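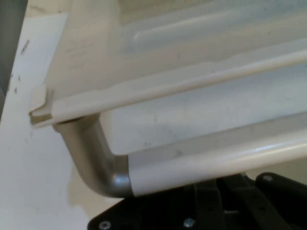 Rim and inside wall of a translucent plastic bin

Unit 3 – Trunks, Lines and Extensions
Instructor: Niamh Cronin

A line connects one phone to a switch. A trunk connects two switches and is shared by many callers. An office with 81 extensions does not need 81 trunks, as few people call out at the same moment.

Terms for this unit
PBX – the private switch inside a building
DID – a number that rings one extension directly
Blocking – a call fails when all trunks are busy

A T1 carries up to 24 voice channels. With PRI signaling, one of them is normally used for call setup.

Read section 5 before Saturday's lab. Send lab questions to Hanyu Shao.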